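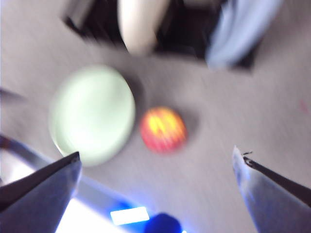 Green and red, side by side.

Small Bands Should Play Whole Sets Again

Dec 19, 2019

In October I drove to Nadthorpe to hear a swing octet in the old grange hall. The hall has 272 seats and most of them were taken. The band was good. The tenor player had a big, easy sound and the drummer kept the volume where it belonged. By the time I got back to my car I had heard parts of 30 tunes, and I could not have hummed you four of them.

That is how a lot of tribute concerts go now. The band plays one chorus of the melody, somebody takes half a chorus, the melody comes back, and a host walks out to tell a story while the players turn pages. Then the next one starts. People clap when they recognize the opening bars, and the clapping covers the part they were clapping for.

I understand why it happens. Presenters worry about losing the audience. A long program looks generous on a flyer. But this music was written for dancers who stayed on the floor for hours, and it needs some room. A riff tune from 1941 does its work by repeating. The brass figure comes in behind the second soloist, and it is a little louder behind the third, and by the shout chorus the whole room is leaning forward. Cut that down to two minutes and you have kept the tune and thrown out the arrangement.

Vinzenz Hauser, who led the house trio at the Kiltevard for many years and taught me most of what I know about listening, used to plan his evenings in sets of six numbers. He wrote them on the back of a parking stub. One fast, one medium, a ballad, a blues, something the bass player wanted, and a closer. If the blues was going well he let it go, and they dropped the closer. I once heard them stay on the same blues for the better part of a set. The bartender stopped washing glasses.

I don't think every band has to be that loose. An octet with written parts can't just keep going, and a concert hall has to close at some point. Still, there is a lot of space between that and the medley. Ten tunes in an evening is plenty. Open up the ones that can take it. Let the trombone player have two full choruses, even if he isn't the name on the poster. Put the stories in the printed program, where those who want them can read them at intermission.

The other objection I hear is that younger listeners won't sit for it. I doubt it. At the summer series in Nastiritz the best-attended night was a piano trio that played without a host and hardly spoke between numbers. The paid gate was 804, and plenty of those people were in their twenties. They sat on the grass and listened to an eleven-minute version of a standard with a long bass solo in the middle of it.

The Nadthorpe octet is coming back in the spring. I'll buy a ticket, because I want to hear that tenor player again. I have written to the presenter and asked for fewer tunes. If you go to these concerts and feel the same way, write to yours.

We use cookies to improve your experience on this site. By continuing to browse you accept our cookie policy. Accept | Manage settings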